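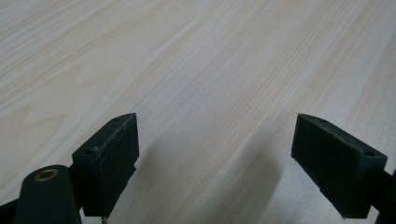 Tabletop with light wood grain, Trastholm site.

Veradside Adult Learning Partnership
Progress Report to the Hubmann Fund, Second Reporting Period
Submitted by Heidrun Stöckli, Program Manager

1. Purpose of this report

This report covers the second reporting period of the Evening Literacy and Numeracy Program, which the Hubmann Fund has supported since the program opened at its two sites, Trastholm and Bremcombe. It describes the work completed, the results measured against the targets in the grant agreement, the changes made since the first report, and the spending position at the close of the period. Matters on which the Partnership requests a decision from the Fund are listed in Section 8.

2. Enrollment and attendance

At the close of the period, 178 learners were enrolled across the two sites. The grant agreement set a target of 160 by this point. Trastholm accounts for the larger share of enrollments, as it did in the first period, but the difference between the sites has narrowed. Bremcombe opened with two classes and now runs five.

Learners attended a combined total of 2,699 instructional hours during the period. Attendance was strongest in the reading classes and weakest in the intermediate numeracy class at Trastholm, where several learners work rotating shifts and could not commit to a fixed evening. A second section of that class was opened in February with a later start time of 7:30 p.m. Attendance in both sections has held steady since that change.

Withdrawals were lower than in the first period. Eighteen learners left before completing their course. Exit calls were made to all of them and 15 were reached. The reasons most often given were a change in working hours and a move out of the area. Two learners said that the placement assessment had put them in a class that was too easy, and this has been taken into account in the revision described in Section 4.

3. Instruction

Classes follow the four-level structure approved in the original proposal. Levels 1 and 2 concentrate on reading short everyday texts, writing simple messages, and working with money and time. Levels 3 and 4 move on to longer reading, form completion, percentages, and the interpretation of tables and charts.

Tutors reported in the first period that the Level 2 reading packets contained too few texts connected to work. The packets have been rewritten. They now include safety notices, shift schedules, pay statements and short letters from an employer. The new packets were introduced at Bremcombe first and at Trastholm six weeks later. Tutors at both sites have asked that the Level 3 packets be revised in the same way, and this work has begun.

The writing component at Level 1 remains an area of concern. Progress is slower than the proposal assumed, particularly among learners whose schooling ended early or took place in another language. The Partnership has extended the Level 1 course from ten weeks to 12 within the existing budget by reducing the length of the break between terms. It is too early to report results for the longer course.

4. Assessment

The placement assessment used in the first period consisted of a single written paper. Tutors found that it underrated learners who read well but write slowly. The revised assessment has a short conversation, a reading task and a separate writing task, and a learner may now be placed at different levels for reading and writing. The full assessment takes 40 minutes.

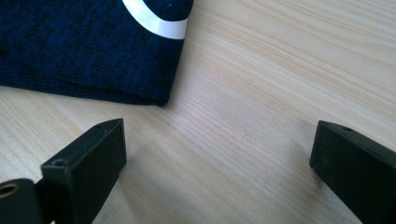
The revised assessment has been used for all new learners since March. The number of learners moved to a different class during the first three weeks of term has fallen, and tutors report that classes are more even in level than before. The additional staff time needed for the conversation has been absorbed by the site coordinators during the enrollment weeks. This arrangement will be difficult to continue if enrollment grows further, and it is addressed in the request in Section 8.

End-of-course assessments were completed by learners in nine classes. Of the learners assessed, three-quarters advanced by one level or more in at least one subject. The target in the grant agreement was two-thirds. Results in numeracy were slightly better than in writing and slightly below those in reading. Full results by class are provided in Annex B.

5. Staffing and training

The program employed seven part-time tutors and two site coordinators during the period. One tutor at Trastholm left in January to take up a full-time teaching post, and the vacancy was filled within five weeks. Classes were covered by the remaining tutors during that time and no sessions were canceled as a result of the vacancy. Two sessions at Bremcombe were canceled because of a heating failure and were made up at the end of term.

Three training sessions were held for tutors. The first dealt with the revised placement assessment, the second with teaching early writing to adults, and the third with recognizing signs of dyslexia and related difficulties. Tutors rated the third session as the most useful and asked for more time on classroom methods. A follow-up session is planned for the fall.

6. Partnerships and outreach

Most new learners continue to hear about the program from a friend or family member. Referrals from local employers increased during the period. Two employers in Veradside now allow staff to leave early on class evenings without loss of pay, and discussions with a third are continuing.

The Partnership had planned to open a daytime class for parents at a primary school near the Bremcombe site. The school was unable to offer a room at a suitable time, and the class has been postponed. A community room two streets away has since been offered at a reduced rate. The Partnership expects to open the class there in September, subject to the Fund's approval of the small change in the premises budget.

Childcare remains the most common barrier mentioned by people who make an inquiry but do not enroll. It is not covered by the current grant. The Partnership has begun to record these inquiries separately so that the extent of the need can be reported more fully next time.

7. Financial position

Spending to the end of the period was slightly below budget. The underspend arises mainly from the tutor vacancy at Trastholm and from the postponement of the daytime class. Printing costs exceeded the budget line owing to the replacement of the Level 2 reading packets. The overspend on printing was met from the general materials line, in accordance with the transfer rules in the grant agreement. No other transfers were made.

Premises costs at both sites were in line with the budget. The rental agreement at Trastholm has been renewed on the same terms. The agreement at Bremcombe is due for renewal in November, and the landlord has indicated that an increase should be expected. The amount has not been confirmed. A detailed statement of income and expenditure is attached as Annex A.

8. Decisions requested

The Partnership asks the Fund to approve the following.

The use of the underspend on tutor salaries to pay for additional coordinator hours during the September enrollment weeks, so that the placement conversation can be offered to every new learner.

The change in the premises budget needed to rent the community room near Bremcombe for the daytime class.

An extension of the deadline for the Level 3 packet revision from June to the end of August. The extension carries no additional cost.

9. Priorities for the next period

The main priority is to measure the effect of the longer Level 1 course on writing results. The Partnership will compare the results of the 12-week course with those of the earlier ten-week course and include the comparison in the next report. Other work will include completing the Level 3 packets, opening the daytime class, and concluding the rental agreement at Bremcombe.

The Partnership will also contact learners who completed Level 4 in the first period to find out whether they have gone on to further study or changed their employment. The questions for this follow-up have been drafted and are attached as Annex C. Comments from the Fund on the draft would be welcome before calls begin in July.

Annexes
Annex A: Statement of income and expenditure
Annex B: End-of-course results by class
Annex C: Draft questions for learner follow-up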